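3.2 Where the router lives, and what ends up around it
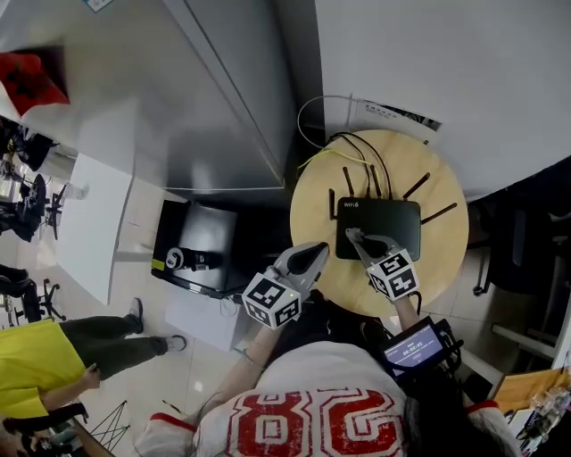

So what do people do with a home router once it's up and running? Mostly they leave it wherever the cable comes into the room, and then they spend years working around it.

That was the short version of what Xuân Trịnh and I kept hearing when we went through the answers from Drullville. We had 463 households in the survey, and I'll admit I expected the section on routers to be the dull one (I'd set aside an afternoon for it and ended up giving it most of March). People had a lot to say! They wrote in the margins, they drew little maps of the living room, and one person taped in a floor plan with the dead spots shaded in pencil.

The table is a good place to begin. A router like the one in Figure 3, a glossy black Wi-Fi 6 model with six antennas, takes up more room than its body would suggest, as the antennas fan out and nobody wants to set a mug down among them. Add the cords at the back – black ones, a yellow network cable, a thin white one heading off over the edge – and a fair piece of a round table is spoken for.

Figure 3. Router on a round light-wood table, with its cables running off the back.

We asked people how often they moved the router to clean under it. The middle answer was 10 times a year, which I thought was high until I looked at my own. The ones who moved it more often nearly all kept it on a surface they also used for something else, such as eating or homework. The ones who had it on a shelf in the hall hardly touched it, and several wrote that they'd forgotten what color it was.

Then there's the business of the antennas. Renato Yáñez did the follow-up visits, 37 of them, and he asked everybody the same thing: how did you decide which way to point these? Most people had never decided. They'd bent them once on the first day, got a signal in the bedroom, and left them alone. A smaller group fiddled all the time and had firm theories, no two alike. One man in the Sheehan Street block kept all of his flat so that the cabinet door could close over them, and he was perfectly happy with his connection.

Cables bothered people far more than signal did. Around 40 percent of the written comments were about cords in one way or another: too short, too long, the wrong color, gathering dust, pulled out by a chair leg. I'd planned to fold all of this into the section on furniture, but Xuân talked me out of it, and she was right – a cord that's six inches too short decides where the table goes, and after that the table decides where everybody sits.

We didn't ask about brands, so a few households simply told us, and we've left those remarks out of the counts. We also left out anyone whose router was still in its box on the day they filled in the form. The question of who in the house does the unplugging and replugging is taken up in 3.3, together with the drawings.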